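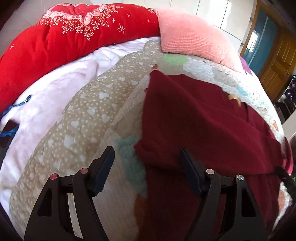
Ticket 239: Bedding sets, guest units. Color transfer on quilted coverlet, unit 5

Status: Open, pending vendor reply
Category: Linens / laundry
Priority: Normal
Property: Fendell Short Stays
Opened: 1 April 2025

Reported problem

Pink cast on the pale printed section of the quilted coverlet in unit 5, noticed at turnover when the bed was remade. The beige section with white dots and hearts shows no change that the cleaner could identify. The white plush blanket from the same bed is unaffected. A dark red knitted garment was left on the bed by the previous guest and is the suspected source.

The print on the pale section already contains light blue, pink and orange tones, so part of the report may be normal print. This has to be ruled out first.

Items involved

Quilted coverlet, beige with white dots and hearts, pale printed section. Supplied by Naden, purchased January.
Plush blanket, white. Supplied by Naden, same order.
Knitted garment, wine red, small beige tag, black strap or cord alongside it. Guest property. Maker unknown.

Laundry setup

Washer: Ivix front loader, 14 lb rated load.
Detergent: Ghoneim liquid, color-safe, no bleach.
Normal program for coverlets: warm, low spin, 114 minutes including the extra rinse.
Dryer: low heat, removed slightly damp, finished on the rack.

Log

Entry 1. Garment removed from bed, bagged and logged as lost property. Not washed. Black strap bagged with it; not clear whether it belongs to the garment or is a separate item. Guest messaged through the booking system.

Entry 2. Dry rub test on the garment. White cotton cloth, ten strokes, inside hem. Cloth clean.

Entry 3. Damp rub test, same cloth folded to a fresh side, cold water. Faint red mark after ten strokes. The dye moves when wet. It does not move dry, at least at this pressure.

Entry 4. Coverlet checked under daylight at the window, then under the bedside lamp. The cast is visible under the lamp and much weaker at the window. The bulb in the lamp is a warm replacement and does not match the other units. Swapped for the standard bulb and checked again. Most of the cast is gone. A small area near the seam still looks pinker than the print around it.

Entry 5. Compared with the spare coverlet from the same order, unopened until today. The spare has the same pink tones in the pale section. Placement of the print differs between the two, so a shape-by-shape comparison does not work. The background color of the spare is slightly cooler. Could be one wash cycle of difference, could be batch.

Entry 6. Damp rub test on the coverlet itself, suspect area. Cloth clean. Repeated with warm water. Cloth clean. If there is transferred dye in the area it is not loose on the surface.

Entry 7. Wash history pulled from the laundry sheet. The coverlet has been through the machine five times. One load in the list has a handwritten note, "+ red towel." The towel is from the pool bin and should not have been in a bedding load. Towel located and tested damp. Strong red mark on the cloth after three strokes.

Entry 8. Suspected cause changed from guest garment to pool towel. Title of ticket left as is. Please do not charge the guest. If a charge has already been started, cancel it and note the cancellation here.

Entry 9. Treatment, first attempt. Coverlet soaked alone in cool water with Ghoneim detergent at the normal dose for two hours, then washed on the coverlet program with a color catcher sheet. Sheet came out very pale pink. Coverlet air dried on the rack, no dryer, to avoid setting anything that remains.

Entry 10. Checked dry at the window. Suspect area reduced. Can still be found if you know which seam to look at. Not noticeable with the bed made.

Entry 11. Asked Naden whether an oxygen-based soak is acceptable on the printed section. The care label allows non-chlorine bleach, but the order sheet for the same item says no bleach of any kind. Need one answer before a second attempt. Waiting.

Instructions until this ticket is closed

1. Use the spare coverlet on the unit 5 bed.
2. Hold the treated coverlet on the rack shelf with the ticket number pinned to it. Do not machine dry.
3. Wash the pool towels separately, cold, and keep them out of the bedding hampers.
4. Clear the bed of all guest clothing before stripping it. Check in the folds of the plush blanket as well, small items sink into the pile.
5. Anything red, navy or black found on light bedding: lift it straight up, do not drag it, and check the spot underneath before stripping.
6. Inspect bedding color by the window. Lamp readings do not count.

Related

The lamp bulb is a separate fault. Two other units may have the same warm bulbs from the last hardware order. Raise a maintenance ticket and link it here. The replacement bulbs are in the hall closet, second shelf, behind the filters.

The laundry sheet needs a column for mixed loads. At present people write in the margin, and the margin is lost when the sheet is scanned. The towel note was only found because the paper copy had been kept.

Entry 12. Guest replied. Garment and strap both theirs, the strap is from a bag. Wants both mailed. Label printed, parcel placed in the office tray. Garment packed dry in its own plastic bag inside the parcel. Lost property line closed.

Entry 13. No reply from Naden yet. Sent the question again with the item code and a copy of the care label. Spare coverlet is on the bed and unit 5 is released for check-in.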